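Ticket: Perforation and watermark fields blank after import
Product: Isora Catalog, desktop edition
Component: Import / Dadano scanner bridge
Site: Lititz stamp and print room
Opened: 12th January
Status: Resolved, workaround in place

Reported problem

After the import of the Temba collection, stamp records show the correct title, country and year, but the perforation gauge and watermark fields are empty. Face value is present. Images are attached and open normally. The import report lists no errors and ends with "Completed".

The collection is mostly military commemoratives with a run of art issues, more than 3,000 records in all. Re-keying the missing fields by hand is not practical. The source spreadsheet has both fields filled in for every row that was checked.

Environment

Catalog file stored on a local drive, not on the shared one. Dadano flatbed connected by USB, bridge running as a background service. Source data exported from the Temba album program as tab-separated text. The same export had been used in August with the previous version of the importer and came through complete.

Steps to reproduce

Open a new, empty catalog.
Choose File, Import, Delimited text, and select the Temba export.
Accept the suggested field mapping.
Turn on "Match scans by catalog number".
Run the import and open any record from the art issues.

Expected: perforation reads as in the source, for example "15 x 14".
Result: perforation blank, watermark blank.

Log

Entry A. Checked the field mapping. Both columns are mapped to the right targets. Saved the mapping as a template and ran it again with no change.

Entry B. Turned off scan matching and imported the text alone. Perforation and watermark both arrive. This points to the bridge and clears the text parser.

Entry C. Turned scan matching back on, but with the bridge service stopped. The importer warns that no scanner source is available and carries on. Fields arrive, images do not attach. Expected in this state.

Entry D. Started the bridge and raised its log level to 2. For each matched record the bridge sends back a block of image properties: resolution, color profile, crop box, plus two reserved entries named "perf" and "wmk". The reserved entries are always empty. The importer treats the bridge block as newer than the text row and writes the empty values over the filled ones.

Entry E. Compared with the old importer. It skipped empty values coming from a bridge. The current one has a setting for this, "Keep existing value when incoming is empty", on the Advanced page. It is off by default and the setting is not carried over on upgrade.

Entry F. Turned the setting on and imported again into an empty catalog. Perforation present, watermark present on most records. A group of Isora records still showed a blank watermark.

Entry G. The remaining blanks all have "none" in the source. The watermark field is a pick list and "none" was not on it – the album program uses lowercase and the list has "Unwatermarked". Added "none" as an alias under Lists, Watermark, Aliases. Ran the import again. No blanks left in the records checked.

Entry H. Souvenir sheets. Scans of a full sheet were being attached to the individual stamps as well, because the match ignores the suffix after the catalog number. Set the match length to "Full" and rebuilt the links. Sheets and singles now have their own images.

Workaround

Before importing with the bridge running, open Import, Advanced, and turn on "Keep existing value when incoming is empty". Set match length to "Full". Add any missing watermark terms as aliases first – aliases added later are not applied to records already in the catalog.

If the import has already been run, do not import over the top of it. Restore the backup made by the importer (same folder as the catalog, extension .bak) and start from there. Importing twice into the same catalog creates duplicate image links, and the duplicates have to be removed record by record.

Open items

The reserved entries should not be sent when they are empty. Passed to the bridge team as a separate defect, version 2 of the block format.

The import report should list overwritten fields. Logged as a request.

Sorting by perforation still treats the field as text, so compound gauges sort out of order. No change planned for the current release.

Attachments 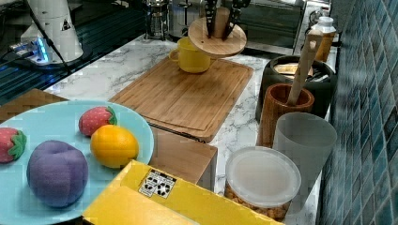
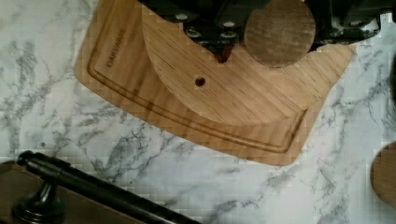

First: toy fruit on a light blue plate. Second: cutting board with round wooden piece.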